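遥操作示教：衣物类任务的采集流程更新

2022年2月15日

本期介绍 Plemo 示教组对柔性物体任务采集流程所做的调整。变动集中在三处：操作者的主从映射、腕部视角的使用方式，以及片段的切分与标注。刚性物体任务（插接、码放、开关抽屉）仍沿用去年9月的版本，不受影响。

先交代背景。衣物任务与刚性物体任务的主要差别在于状态不可穷举。一个盒子放在桌上，六个自由度就可以写清楚；一件毛衣搭在手上，褶皱、垂坠和自遮挡都随动作变化，很难用一组参数描述。手工编写轨迹在这类任务上收益很低，因此我们从一开始就选择由人来示范，再从示范数据中学习策略。示范分两种：一种是拖动示教，操作者直接握住机械臂引导；另一种是遥操作，操作者在主端佩戴手套和臂环，从端跟随。

拖动示教在衣物任务上已基本停用。原因有两点。第一，操作者的手和前臂会进入相机视野，训练时模型容易把人手当作线索，部署时线索消失，动作随之失准。第二，多指末端很难靠外力逐指引导，操作者往往只能带动手腕，指形则由预设的开合曲线代替，抓取布料边缘时误差明显。目前拖动示教只保留给初始位姿标定和安全边界录制。

遥操作一侧沿用 Flelent 主端，手指映射由关节角直接对应改为指尖位置对应。旧方案中，人手与机械手的指节长度比例不一致，操作者觉得已经捏合，从端指尖之间却还留着缝隙，薄布料会从缝隙中滑出。新方案以拇指根部为参考点，只约束指尖的相对位置，中间关节由逆解给出，并对关节速度做限幅。代价是靠近关节极限时会出现轻微滞后，操作者需要一段适应时间。建议新操作者先用毛巾练习，再换成厚针织物。 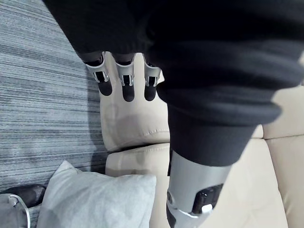

腕部相机在本轮更新中由辅助视角提升为主视角之一。此前操作者主要看头部相机的画面，腕部画面只写入数据，不在操作界面上显示。问题在于，布料一旦垂到手的前方，头部视角就看不到指尖与布料的接触情况，操作者只能凭经验收指，录出的片段里会夹杂大量试探动作。现在界面左侧固定显示腕部画面，右侧显示头部画面，两路画面按同一时钟对齐，延迟超过阈值时界面边框变色，该段数据自动打上标记。

腕部画面也有自身的限制。深色针织物表面对比度低，自动曝光会被大面积暗区拉高，浅色背景随即过曝，布料边缘的细节也一并丢失。处理办法是在每段开始前锁定曝光，以背景中的中等亮度区域为准，片段录制期间不再调整。白平衡同样锁定。若一段中途需要更换光源，应结束当前片段，重新开始。

遮挡方面，不要求操作者刻意避开。早期版本的操作规范里有一条，要求布料不得遮住手指根部。执行下来，操作者为了满足这一条会绕远路，动作变得不自然，平均片段时长也被拉长。该条现已删除。部分遮挡的画面照常保留，由标注环节记录遮挡等级：0级为指尖与接触点均可见，1级为指尖可见而接触点不可见，2级为指尖不可见。2级画面连续出现时，应检查腕部相机的安装角度。

切分规则同步调整。原先以任务为单位录一整段，从接近衣物到放下为止，遇到失败就整段作废。现在改为按阶段切分，依次为接近、抓取、提起、展开、放置，每个阶段单独给出成功与否的判定。失败阶段不删除，随后的恢复动作单独标为“恢复”。恢复片段对策略的稳定性有直接帮助，此前被当作废料丢弃，损失较大。

本轮首批数据共录得992段，其中758段通过复核进入训练集。未通过的片段中，时钟不同步和曝光未锁定占多数，属于设置问题，可以在录制前排除。另有36段标为恢复片段，数量偏少，下一批会安排操作者在安全范围内有意制造轻微滑脱，以补足这一类。

力反馈仍是目前的短板。主端手套只提供振动提示，操作者能够知道发生了接触，但难以判断夹持力的大小。厚针织物弹性大，夹持力略高问题不大；换成薄料时容易拉出变形。过渡方案是在控制端为每类织物设定夹持电流上限，操作者从下拉菜单中选择织物类别后自动生效。Grajales 提供的指端触觉膜正在台架上测试，暂不进入采集流程，相关数据格式已经预留字段，旧数据该字段置空。

标注工具 Aline 已更新，支持按阶段拖动切点、标记遮挡等级，以及两路画面同步回放。旧工程文件可以直接打开，首次保存时会转换为新格式，转换后不能用旧版打开，请先备份。批量导出时，遮挡等级默认按帧写入，如只需要片段级标签，可在导出设置中改为取最大值。

操作者排班方面，单次连续遥操作不超过17分钟，之后强制休息。对比同一操作者前后段的数据可以看到，时间拉长以后指尖抖动幅度上升，抓取阶段的失败也随之增多。休息后重新佩戴手套必须再做一次零位校准，校准记录与随后的片段绑定保存，缺少校准记录的片段在导入时会被拒绝。

新版操作规范与界面说明已放入内部文档库“示教／柔性物体”目录。正在录制旧版任务的小组可以做完当前批次再切换，同一批次内不要混用两种映射。映射版本写在每段的元数据里，合并数据集前请先核对该字段。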